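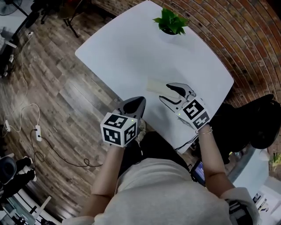

How Explorers Found Their Way Before Maps Had All the Answers

Have you ever been lost in a big store, or on a trail where every tree looked just like the last one? Then you know a tiny bit of how it felt to sail across an ocean long ago, when days and days could go by with nothing to look at but water (and more water, and maybe a bird if you were lucky!).

Sailors in those days had to be clever. One of their best friends was the North Star. If you live in the northern half of the world, you can find it yourself on a clear night. It hardly seems to move while the other stars wheel slowly around it, and it always shows you which way is north. The farther north you travel, the higher it climbs in the sky, so a sailor who measured its height could tell how far north the ship had come.

What about cloudy nights? For those there was the compass, a little magnetized needle that swings around until it lines up north and south. Chinese sailors were using compasses at sea more than nine hundred years ago, and it must have been a great comfort to have one on a dark and windy night.

Knowing your speed was trickier. A ship has no road signs, after all! So the crew tied knots in a long rope, evenly spaced, and fastened a piece of wood to the end.
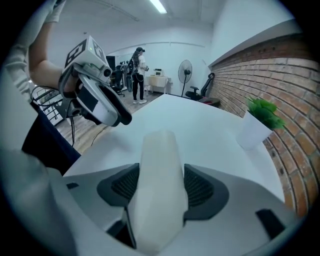
They tossed the wood over the back of the ship and let the rope run out while a small sandglass emptied, and then they counted how many knots had slipped by. Sailors still measure speed in knots today, and now you know why.

Try It Yourself: The Walk to Delić Pond

My friend Borislav Bošković taught me this one when I was small, and we still do it every April. Pick a spot you can see, like a bench or a big rock. Guess how many steps away it is, write your guess down, and then walk there and count. My first guess for the path to the pond was 400 steps, and I was off by 47, so please don't worry if yours is a bit wild. Do it again with a new spot and see if you get closer. Bring a grown-up along, and maybe a snack, too.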